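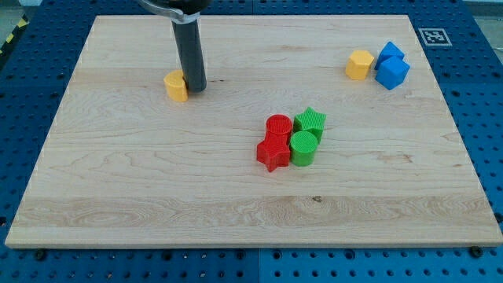
What does Kolodeo do?

We supply and maintain washroom and floor-care products for commercial buildings: paper and soap dispensers, refills, mop systems, floor cleaners, and the small parts that keep all of it working.

By Manolis Vrettos
September
3 min read

About Kolodeo

Kolodeo started as a parts counter. Building managers came in for dispenser keys, soap pump valves and squeegee blades, and most of them asked if we could deliver. We bought a van, then a second one, and after a few years the counter was the smallest part of the business. It is still open from 7:30 a.m., and you do not need an account to buy from it.

Today we have 24 employees and serve 211 buildings. Most are offices, clinics and schools. We also look after a few warehouses and one bus depot, where the floors need a different cleaner and a heavier mop.

What we carry

Our catalog lists 2,150 items. Stock is kept in our own building, and orders placed by 2 p.m. go out on the next morning's route. The main groups are:

Roll towel, folded towel and bath tissue dispensers, surface mount or recessed
Foam and liquid soap, bulk fill or sealed cartridge
Flat mops, string mops, buckets and wringers
Neutral, degreasing and low-foam floor cleaners, in quarts, gallons and five-gallon pails
Can liners, from 7 to 55 gallons

Our house line is called Truvent. It covers 49 items, mostly floor cleaners and soap refills. Truvent cleaners are sold as concentrates and the dilution chart is printed on the label. Dispensers come in white, black or smoke gray.

Service

Every account has a route driver, and the driver checks dispensers on each visit. Worn pumps and broken latches are replaced on the spot if the part is on the van. If it isn't, we bring it on the next run – usually within the week. There is no labor charge for dispensers bought from us.

In the spring we took over the customer list of Antunes, a janitorial supplier that closed when its owner retired. Former Antunes customers keep their old item numbers, and both numbers appear on the packing slip. Fikton dispensers sold by Antunes are still supported, but we no longer stock the 9-inch roll model. Refills for it can be special ordered by the case.

Opening an account

Call the counter or stop in. We need a billing address, a delivery address and the name of someone who can sign for orders. Schools should have their tax exemption form ready. New accounts are set up the same day, and the minimum for free delivery is one full case of any item.

Last updated: September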